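# Tillow Tabletop Kit: evaluation data card

Version 2 of the card, dated 7/18/26. Maintained by Ebenezer Agbeko. Replaces the short text file that shipped with the February upload.

## What this is

A set of short recordings made while we had the Tillow tabletop kit on a trial lease from Girkanik. The kit is an arm, a gripper, a fixed camera with its mount, a controller box and the Igwe software that ties them together. Girkanik sells it to small labs and teaching departments that want to record pick-and-place data without building their own setup. We wanted to know whether we should buy one. The recordings are what we have left over from finding out, and other people considering the kit have asked to see them.

The card covers what is in the set, how it was recorded, what we thought of the kit while using it, and what the recordings should and should not be used for.

## Contents

- 1,000 episodes in total, of which 80 are held out for testing
- 20 task prompts, each written as one plain sentence
- 17 object layouts
- One color video per episode from the fixed camera
- Joint positions and gripper opening, logged by the controller
- A pass/fail label and a free text note for each episode

Folders are named by layout, then by task. The label file sits at the top level and is plain CSV. The note column is often blank. Where it is filled in, it was typed by whoever was operating at the time, and spelling has been left alone.

## Objects and layouts

The kit comes with its own tray of plastic shapes. We used those for the first few days and then put them away. They are sized to suit the gripper and every one of them is easy to pick up, so they tell you little about how the kit handles things you have in your own building. The layouts in this set use wooden blocks and kitchen items instead.

Layout names describe what is out on the table. "Mug and two blocks" is the one most people look at first. It has a dark gray mug with a drink in it, a flat wooden bar and an arch-shaped block. Prompts for this layout include moving the arch, placing the bar on top of the arch, and bringing the bar next to the mug. No prompt for this layout asks the arm to lift the mug.
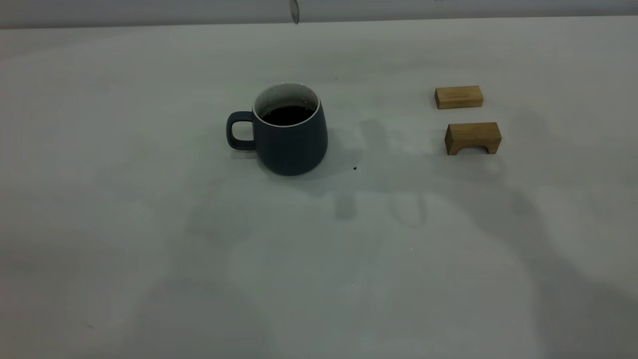 *Layout "mug and two blocks," view from the fixed camera.*

The mug matters for two reasons. The first is that a full container on the table is a normal thing for a home or office robot to work near, and a policy that only ever trains on bare blocks will not have had one in its way. The second is the handle. In the later layouts the mug is empty and the prompt is to pick it up by the handle, and the handle is a tight fit for the stock fingertips. Girkanik offers a narrower pair as an extra. We did not order them, so every handle grasp in the set is done with the stock pair.

Pale wood on a pale table is harder for the software than it looks. The Igwe object finder draws its outline well on dark items. On the blocks it sometimes included the shadow beside them, and the grasp point then shifted toward the shadow. You can work around this by turning the outline threshold down in the settings page, but the setting is global, so what helps the blocks makes the outline on darker items a little ragged. We left it at the default for all recordings.

## How episodes were recorded

All episodes were teleoperated. The operator stands to the side of the table with the hand controller that comes in the box. Igwe shows the prompt, the operator presses the side button to start, does the task and presses again to stop. The software then asks for pass or fail before it will load the next prompt.

A pass means the objects ended where the prompt said and nothing was knocked over. A fail is anything else, including cases where the task got done but a second object was bumped out of place. Fails are kept in the set. Please do not filter them out and then report on "the full set."

Between episodes the table was reset by hand to the start of the layout. We did not use a template for this, and start positions vary by a few finger widths from one episode to the next. We think that is useful. If you need exact repeats this is the wrong data for you.

The table was wiped at the start of each session. Small crumbs and specks do show up on it in places and have not been edited out of the video.

## Camera and light

The camera mount clamps to the table edge and holds well. We never had to retighten it. The view covers the full working area, and much of the table is open surface in most layouts, which makes for large files with not much happening in them. You can crop before training. We provide the uncropped video only.

Light comes from the room's ceiling panels. Shadows are soft and there are several of them, and the shadow of the arm moves across the table ahead of the gripper. If your method treats dark areas on the table as objects, expect trouble. We lost a day to this with our own baseline before somebody looked at the masks.

White balance is locked at the value the kit picks on first start, which in our room came out a little cool. The wood still reads as wood. Girkanik support told us the value can be reset by holding the camera button during power-up. It is not in the printed manual.

## Notes on the kit itself

These are our opinions after using it.

Setup took one morning with two people. The arm arrives with its base plate fitted, and the cable from the controller box has a single plug at the arm end. Calibration is done by touching the gripper to four marks that you stick on the table. The marks peel off afterward without leaving glue.

The arm is quiet enough to talk over. It is slow, and we would not buy it for anything where speed matters. For teleoperated recording the limit is the operator, and the speed was fine.

The gripper is the best part. It opens wide enough to straddle the arch block from above and closes evenly. It has no force sensing. The software guesses at contact from motor current, and with light objects it guesses late. The paper cup layouts have a lot of fails for this reason.

Igwe is easy to learn and short on options. Export is to video plus CSV and nothing else. We wrote our own converter, which is included in the tools folder. It has been run on our machines and not much beyond that. The software also stops recording without a message when the disk is full, so check free space before a long session.

We compared the price against the Nomance bench unit, which is the other one we had tried. Nomance costs more and comes with a second camera on the wrist. If you need wrist views, get that one or plan to add your own. For a single fixed view the Tillow does the same job for less money, and its clamp mount is better.

In the end we bought one. The lease fee came off the price.

## Intended use

The set is meant for people deciding on the kit who want to see real output from it, for small imitation learning tests, and for teaching. It is too small and too much of one room to stand as a general benchmark.

Please do not use the pass rate as a measure of the kit. It is a measure of our operators, two of whom had never driven an arm before the first session.

## Known problems

- In layout 9 the log starts late compared with the video. The converter corrects for it if you pass the `--shift` option.
- Two prompts use the word "bridge" for the same block that the others call "arch." The label file keeps the original wording.
- A few videos end before the gripper has fully opened. The operator pressed stop early. Labels for these were checked by a second person.
- Liquid level in the mug was not controlled or logged.

## License and contact

Free for research and teaching, with credit. Ask before using it in sales material of any kind. Girkanik has not paid for or reviewed this card. Send corrections to Ebenezer Agbeko through the issues page.

Comments

**pell_r:** Thanks for keeping the fails in. Does the `--shift` value stay the same for the whole of layout 9 or do I need one per episode?

**eagbeko:** Same for all of it. The default in the converter is the right value.

**mokadesk:** We have the same kit and the same thing with shadows on a white table. Put down a sheet of green felt and the outlines got much better. The marks don't stick to felt though, so calibrate first and then lay it down.

**tanager4:** Did you ever try the narrow fingertips? Our mugs have small handles and I'm trying to work out if they are worth the extra.

**eagbeko:** Not yet. They are on the next order and I'll add a note to the card once we have used them.

**pell_r:** Converter worked on Linux after I changed the path separator on one line. Opened an issue with the fix.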